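Kitchen tables, and what to do about the marks on them

Yaw Nartey ran the December repair evening at the Barach Street hall, and the subject was tables. Fourteen people had asked for it on the slips by the door, more than asked for zippers or lamps. What follows is a write-up of his talk for members who could not get there, with some additions from the questions afterward.

Yaw started by asking people what finish they had at home. Most did not know, and he said this is normal. A table bought secondhand rarely comes with papers, and plenty of new ones are sold as "natural" or "treated," which could mean almost anything. But the finish decides what you can safely put on it, so it is worth ten minutes to find out.

His test uses things you already have. Pick a place under the edge of the top, where the maker is likely to have carried the same finish around. Put one drop of water on it and leave it for a few minutes. If the drop sits up like a bead, there is probably a film of some kind, such as varnish or lacquer. If it flattens out and the wood darkens, you are looking at oil, old wax, or bare wood. Next take a cotton swab with a little rubbing alcohol and hold it on the same hidden place. Shellac goes sticky. Lacquer may soften slightly but usually needs lacquer thinner before it gives. Modern varnish will not do much at all.

Write down what you find. Yaw sticks a piece of masking tape on the underside of his own furniture with the finish and the month on it. Several people laughed at this and then asked him for a piece of tape.

Day-to-day cleaning took up less of the evening than expected. For a film finish, a damp cloth and a drop of dish soap, then a second cloth with plain water, then dry. For oil, the same but with less water and no soaking. He does not use spray polish. Many of them contain silicone, and it gets into small cracks and causes trouble later if anyone wants to refinish the piece. Fresh varnish pulls away from it and leaves little craters that have to be sanded out.

He also does not use vinegar on wood. One member said her family had done so for forty years with no harm. Yaw said that was fine and he would not argue with a table that had lasted forty years, but that he had seen vinegar dull a shellac top and he would still choose soap.

White rings came next. A white ring usually means moisture is caught in the finish and has not reached the wood below. Leave it alone for a day or two first. Many fade once the air gets to them. If it is still there, warm it with a hair dryer on low, held well back and kept moving. Stop as soon as the finish feels more than slightly warm to the hand. After that, try a small amount of petroleum jelly, left overnight and wiped off in the morning. The old trick with mayonnaise works the same way, by way of the oil, and smells worse.

Dark marks are a different problem. They usually mean that water, ink, or something with iron in it has got through the finish and into the wood. Polish will not shift them. On oak the iron reacts with the tannin and leaves a blue-black stain, often from a wet can or a plant pot with a metal stand. Oxalic acid, sold as wood bleach, takes these out, but the finish has to come off first, and you need gloves, eye protection and an open window. It should be rinsed well afterward. Yaw said to do the whole top if you do it at all, or you will end up with a pale patch where the dark one was.
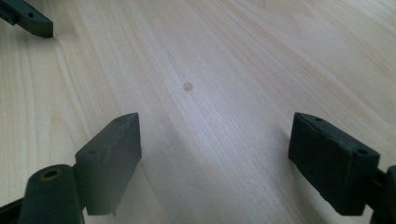

Before you bleach or sand anything, make sure it is a stain. Knots get mistaken for damage more often than you would think, especially the small tight ones in pale woods such as birch, maple and pine. Trefor Hopkin told us he once spent most of a Sunday sanding at a brown mark on a bench he was fixing up for his daughter. He got through two sheets of 120 grit and a fair amount of bench before he saw that the mark was getting slightly bigger. It was a knot, and he was working his way toward the wide part of it. The bench now has a dip in it, and she keeps it in the hallway with a cushion on top.

To check, look at the grain with a light held low at one side. Around a knot the grain bends, like water going around a stone. Around a spill it runs straight through. A knot may also feel a little harder than the wood next to it when you press with a fingernail. If the mark is on a veneered top, go very gently in any case. Veneer on newer furniture can be thinner than a postcard and there is no putting it back.

Scratches were the part people took the most notes on. Yaw sorts them by whether they catch a fingernail. If the nail slides over, the scratch is only in the finish, and paste wax on a soft cloth will often hide it. If the nail catches, you need to fill it or live with it. Wax filler sticks are cheap and easy to take out again if the color is wrong. Buy one a shade lighter and one a shade darker than the table and blend them, as a single color nearly always looks like a line of crayon. Warm the stick in your hand first. Scrape off the extra with an old plastic card held flat, along the grain.

He passed around a board with a dent in it and steamed it out while we watched. This works on bare or oiled wood where the fibers are pressed down and not cut. Put a few drops of water in the dent, let it soak in, lay a damp cotton cloth over it, and touch it with the tip of a hot iron for a few seconds at a time. The dent in the board came up almost level after four goes. Let the wood dry for a full day before sanding, then sand lightly with 220 and oil again. Do not try it on a veneered top. The heat can loosen the glue.

Oiling brought out strong opinions. Yaw uses Molta, the hard-wax oil we stock at the tool library. Trefor prefers plain tung oil and says it is worth the wait. Both agreed that people put on too much. The coat should be thin enough that you think you have missed places. Leave it 15 minutes, then wipe off everything that will come off, and go back an hour later and wipe again. If a top is still sticky after a week, it had too much oil, and the answer is a rag with a little mineral spirits and some patience.

Please read this part even if you skip the rest. Rags with drying oil on them can heat up on their own and catch fire. They should never be balled up or dropped in the trash. Spread them flat outdoors, away from anything that burns, until they are stiff, or put them in a metal can filled with water and close the lid. The hall now has a can for this by the back door. It is red and has OIL RAGS written on the lid.

Two questions from the floor that others may have as well.

Should you keep a table out of the sun? It helps. Cherry goes darker in light, walnut goes paler, and pine turns orange. If you have a cloth or a runner on the table all year, there will be a patch the shape of it when you take it off. Moving things around every few weeks keeps the color even. A table with a leaf should have the leaf put in now and then for the same reason.

What about dry air in winter? Wood shrinks across the grain when the heat is on, and a gap that opens in January may close by June. Do not fill it. A top screwed down too tightly can split, so look underneath and see whether the screws sit in slots that let the wood move. If they are in plain round holes and the top has started to crack, bring it in and someone will help you open them up.

The tool library has bought some supplies out of the fall raffle money. There are now 12 sanding blocks, two cabinet scrapers with a burnisher, a set of Fletitz filler sticks in pale and dark shades, and a heat gun, which must be signed out by name. The blocks can be borrowed for two weeks. Members pay for sandpaper by the sheet from the tin. Please do not put used sheets back in the packet. It makes it hard to tell the grits apart.

We are still short of clamps. If you have any bar clamps over two feet that you do not use, Trefor will collect them. The long ones from the Liao estate were a great help with the hall benches, but three have stripped threads and cannot be saved.

The next repair evening is on chairs, mostly loose joints and seats. Doors open at 6:30 and the talk begins at 7. Bring one chair each, please, and carry it in by the side entrance, where there are no steps. If the joint has been glued before, try to find out what was used, and do not add any more glue to it before you come.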